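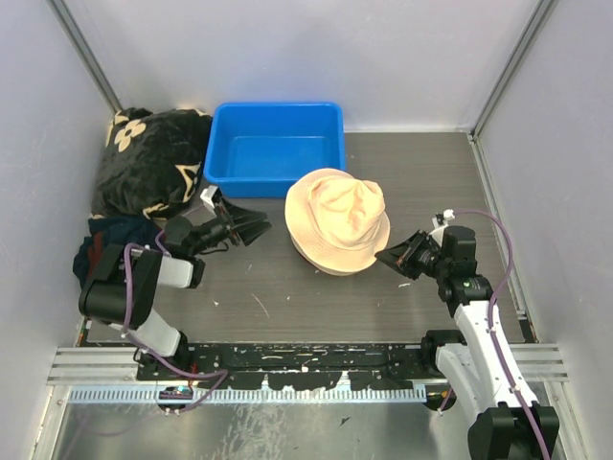

Figure 2. A peach-colored fabric bucket hat lying by the right front corner of a blue plastic bin.

3.2 What Counts as a Lost Thing

Before we could say anything sensible about how long people take to come back for what they have left behind, we had to settle what we meant by a lost thing, and this took us a good deal longer than we had planned. The staff at the Gredholm swimming hall, who were patient with us from the first day, use the word "lost" for anything that is still in the building after the evening walk-through. At the Stivier branch library the same word is kept for items that have been written down in the book at the front desk. An umbrella under a reading table is, to the people who work there, only "left," and it may stay left for days before somebody picks it up and makes it lost.

We decided in the end to follow the book. An item enters our data on the day it is first written down, and it leaves when it is claimed, given away or thrown out. This gave us 784 items over 11 months, with the last entries made in May. We know that the rule misses a great many short absences -- the glove that is missed at the bus stop and fetched five minutes later -- and we come back to those in Section 5, where the desk staff describe them in their own words.

Clothing made up the largest group at both sites, and within clothing we kept hats apart from everything else (Figure 2). Our reasons were partly practical. A hat is worn on the way in and is easily forgotten on the way out, above all when the weather has changed in between, and it seldom carries a name. Coats are missed at the door, as one would expect, while shoes are missed even sooner. A hat can be gone for a week before its owner thinks of it at all, and by then the owner may have been to six or seven other places where it could just as well be. Several people told us, with some embarrassment, that they had asked at the bakery and the dentist before they thought of the library.

Of the hats in the book, 85 were never claimed. We had expected that the cheaper ones would be left to their fate and the better ones collected, and we were quite wrong about this, or at least we found no sign of it in the entries. What seemed to matter far more was whether the owner visited the building on a fixed day. People with a weekly swimming lesson came back for their hats at the next lesson, almost as a matter of course, and those who had dropped in once to use the copier did not come back for much of anything.

The written descriptions deserve a word of their own. The book at Stivier has one narrow line per item, and the person on duty fills it in with whatever comes to mind: "hat, soft," "sun hat (child?)," "the nice green one." Claimants describe the same objects quite differently, and often start with where they bought them or who gave them the hat in the first place. We coded both kinds of description using the scheme in Nägeli, which was made for museum labels and needed a fair amount of bending before it would hold a wet mitten. The full list of codes, with our changes marked, is in Appendix B.

One last point concerns storage. Gredholm keeps clothing for a month and then sends it to the Mulummont thrift shop, whereas Stivier has no fixed limit and clears its shelf when the shelf is full. Waiting times at the two sites cannot therefore be laid side by side without some care, and in Section 4 we report them separately -- even where a single table would have been kinder to the reader.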